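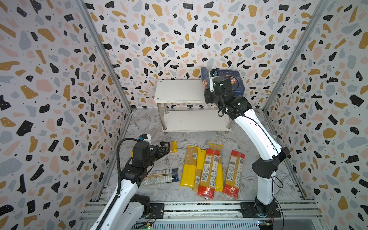 Fig. 8. Two-arm cell during the pantry routine. Right arm: rigatoni at the shelf. Left arm: spaghetti.

Section 6: Running the cell for an open day

Before you begin

Section 5 covers the cell when you are alone with it. This section covers the cell when it has an audience, which behaves differently. Read both. The Stekadton open day in May was run by someone who had read only Section 5, and the 14 pages you are now holding are the result.

The pantry routine is the recommended demonstration. Visitors of any age know what pasta is and where it ought to go, so you can skip the slide on manipulation research.

6.1 Setting up

1. Switch off both arms at the controller and wait for the status light to go out.
2. Place the two-tier shelf against the back wall of the enclosure, centred. Check that it doesn't rock.
3. Wipe down the terrazzo panels. Fingerprints show up less than you'd expect on that pattern, but visitors lean in, and they will find them.
4. Lay the spaghetti packages on the marble-patterned floor between the arms, long ends towards the shelf. A bit of overlap is fine. One package lying crosswise is also fine and gives the left arm something to do.
5. Check that the cables on both arms can move freely through the full range of travel.
6. Set the barrier 36 inches from the front of the base platform.

Note: Use sealed packages only. Replace any that have been squeezed more than a few times. Spaghetti in a clear window makes its own case for retirement, but a box of rigatoni can look perfectly healthy and rattle like gravel.

CAUTION: Circuit boards are mounted low on the platform, near the base of each arm. Do not rest coffee, brochures or a colleague's laptop beside them.

6.2 Starting the demonstration

1. Clear everyone to the public side of the barrier, including the person explaining things.
2. Power up the controller and load the pantry routine from the Mosier menu.
3. Confirm a live picture from both wrist cameras. If one is black, see 9.3 before inventing a fix of your own.
4. Run one cycle at reduced speed with nobody watching.
5. Run the next at demonstration speed and begin talking.

Note: Demonstration speed is still slow. A visitor will remark that they could have put the groceries away by now. Agree with them and carry on.

CAUTION: Never reach into the enclosure to straighten a package while the arms are powered, however crooked it looks. Press the stop button, wait for the light, then straighten it.

6.3 When something is dropped

1. Let the routine finish its attempt. It will retry twice.
2. If the package is still on the floor, press Pause and say so out loud. Silence makes people think it's broken.
3. Power down, reset the package by hand and restart from 6.2, step 2.

Do not start the applause yourself. The Haslam team tried this and the results were awkward – ask Pierina Melis at the Viltuda support desk, extension 214, if you need details. She also handles replacement gripper pads.

6.4 Closing down

1. Send both arms to the park position.
2. Power off and leave the barrier up until the last visitor has gone.
3. Remove the pasta. Mice do not observe the barrier.
4. Enter the number of cycles and any drops in the log, including the embarrassing ones.

Section revised 2023-10-19. Continue to Section 7, Transporting the cell.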